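Home | Posts | Replies | Media | About

Orestis Tsakiris
Hand-held gripper comparison, Padcombe

1/ Two sets of pads on trial: Burkix soft, Fisby stiff. Same housings, same marker cubes. Only the pad compound changes.

2/ Each pad gets 90 grasps, then a check of jaw width against the caliper. Soft pads creep a little under load - worse at full closure.

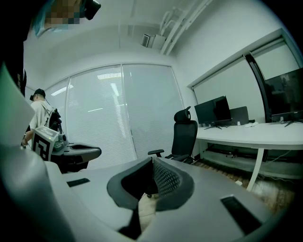

Does pad creep upset the width reading?
Only at full closure. The encoder reports the jaw shut while the pad is still giving, so we drop the last part of travel.

3/ Marker tracking next. Kalogeropoulos suggested 20 ms exposure. Too long for quick wrist turns, so we halved it.

4/ Total so far: 1,989 usable grasps, 267 thrown out. Most rejects are lost markers, very few are slips.

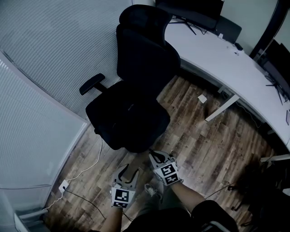
Both grippers up, markers on the housings, office chair ahead.

5/ Stiff pads are repeatable but poor on thin card. Soft pads stay on for the next round. Camera swap in September - same mounts.

Last updated: Sun 8 May

Contact | © Orestis Tsakiris | Back to top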